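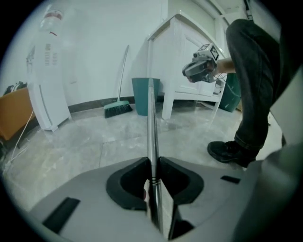
Hand-held gripper station, Vitthorpe: progress report for November

Prepared by Eylül Toprak for Wim Willems, Plundum

Where we are

The station is running again after the cable work. We record household tasks with a pair of hand-held grippers, and this quarter's tasks are floor tools and furniture: brooms, dustpans, bins, a cabinet. The target in the agreement is 3,000 accepted recordings. We have made 1,878 so far. Of those, 853 have been checked and accepted, and the rest are waiting on the calibration rerun described further down.

We are behind the schedule we sent you in the spring. Most of the lost time went to the left gripper, which was out of service on two separate occasions.

Repairs to the left gripper

The first fault was the cable. Recordings were ending early with no error on the operator's side, and we spent several days looking at the recorder before Güven Yurt found that the plug at the gripper end moved when the wrist was turned past a certain point. He replaced the cable and added a clamp on the body so the pull no longer goes into the connector. The right gripper got the same clamp the next morning although it had not failed. The cables hang past the operator's wrist while working and do get stepped on, so we now have two spares made up and tested in the drawer.

The second fault was wear in the finger linkage. The fingers no longer came together evenly, and on thin handles the object turned in the grip. Prasetyo Pelupessy took the linkage apart, replaced the two bushings and reset the stop. The old bushings were printed parts. The new ones are turned, from Dokon, and cost more than we had put in the budget line for spares. The difference has been taken from travel.

Marker cubes

Each gripper carries a white cube with printed markers so its position can be followed from outside. The cubes have to sit in exactly the same place every time. In October one of them was taken off for cleaning and put back slightly rotated, and we did not notice until Heino Siliņa compared that week's tracks with the week before. The shift was small but it affected every recording made in between. Those recordings are usable once the offset is corrected, and that correction is the calibration rerun mentioned at the start.

The cubes are now pinned as well as screwed. They are wiped in place with a dry cloth and do not come off without an entry in the log and a new calibration afterward.

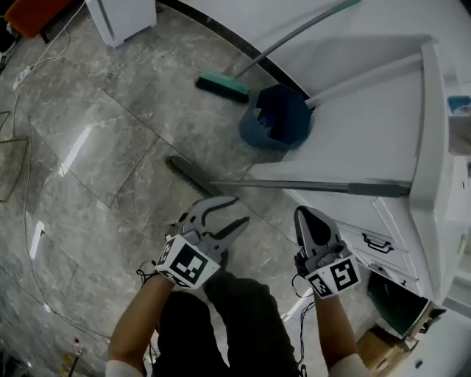 A full calibration of both grippers takes 8 minutes when it goes well. The operator holds each gripper at the fixed marks, opens and closes the fingers fully, then repeats with the two grippers side by side. If the closed reading differs from the stored value, the operator stops and calls Prasetyo. We had been doing this once a week. It is now done at the start of each session and again if a gripper is dropped.

Daily care

The routine at the end of a session is as follows.

Wipe the lenses with the blue cloths only. The paper towels left fine scratches on one lens cover, which has been replaced.
Open and close each gripper by hand and feel for grit. Broom and dustpan work puts a lot of dust into the linkage. Brush it out, no oil.
Check the clamp screws on both cables.
Look at the cube faces for scuffs. Report a scuffed face the same day.
Copy the recordings off before anything is powered down.

Sunday is now kept free for maintenance. Güven had been fitting it in between sessions and this did not work, as the operators were waiting for him and he was rushing.

Room and tasks

The cabinet tasks need more floor than we had planned for. Long broom handles are also hard to grip near the end without the free end swinging into something, and we have asked the operators to take hold closer to the middle until they are used to it. Hallgrímsson, who let us the room, have agreed to the longer hours we asked for. There is no change to the rent.

Money

Spending is within the total. The spares line is over, for the reason given above, and we ask for your approval to make the transfer from travel permanent. A revised table is attached to the covering email.

Next period

Finish the calibration rerun and check the recordings that depend on it.
Fit the new bushings to the right gripper before it wears to the same point.
Build a third gripper body so that one can be repaired without stopping work. The parts are ordered, apart from the lens cover.

We would like to agree a new completion date with you once the rerun is finished. Until then Heino can't say how many of the waiting recordings will pass.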